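Subject: Re: [pilside-shop] Fandar gripper, new fingers

Lâm Bạch wrote:
> Did the longer fingers fix the reach? Mine stall at 80 mm.

Mostly – I reprinted both at 50 percent infill and moved the wrist camera back 13 mm. Now I can see both tips on the way down, which helps a ton with lining up! Next job is picking stuff off the floor beside the book organizer, tight corner and all. 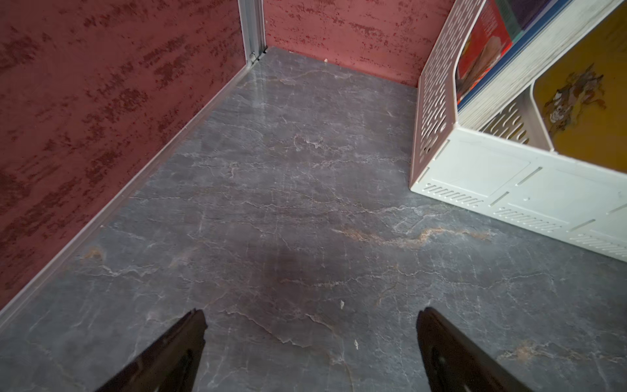 Lâm Bạch wrote back off-list that marbled floors fooled the Plako depth code twice, so try a plain mat first. Will do, tonight after 2.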